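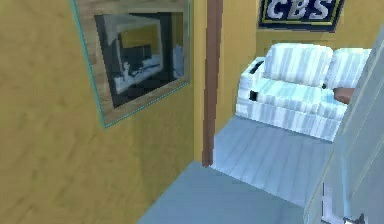 Last updated: May 27, 2022

Up before the alarm again! I have been running the front desk at Kilmont for two years now and I still get that little flip in my stomach when the lobby lights come on. We have a full house tonight, all 22 rooms, and I went through the arrivals list over coffee as if it were a birthday card.

The big news is that we signed with Stekberg for the breakfast room. They're the bakery down by the canal, the ones with the seeded rye, and I have wanted their bread on our tables for as long as I've worked here. I wrote the proposal myself, my first one ever, and rewrote it so many times that I could recite it in the shower. They said yes in one short email. I read it standing up in the linen closet and had to stay in there a minute.

First delivery is in June. The cost comes to 2,082 for the month, more than we pay now, and the owner raised an eyebrow at that, but she had set the ceiling at 3,000 and I came in well under it. She said "good work" and went back to her spreadsheet. From her that's a parade.

After lunch I drove over to Eshun to look at their new meeting rooms (they're the bigger hotel across the river, very friendly to us small ones). Their manager started out carrying bags and he talks about check-in the way other people talk about football. I filled four pages of my notebook. He told me he calls one departing guest every afternoon just to ask how they slept, and I'm going to start doing that, maybe as soon as tomorrow if the switchboard behaves. It dropped two calls this morning and one of them was a wedding inquiry. She called back, thank goodness, and she wants the garden!

Still to do: move the luggage scale, order more key sleeves, answer Zater about the booking software. Their trial runs out soon and I like it, though the calendar view is tiny and the night clerk hates it. I want to hear him out first.

My feet hurt and I ate dinner at the desk, crackers and an apple. I'd do today over again in a heartbeat. Early shift tomorrow, so lights out.

14 shares | 6 comments

Recent entries
The wedding inquiry list
Learning to write a proposal
Night shift notes
Why I love a full house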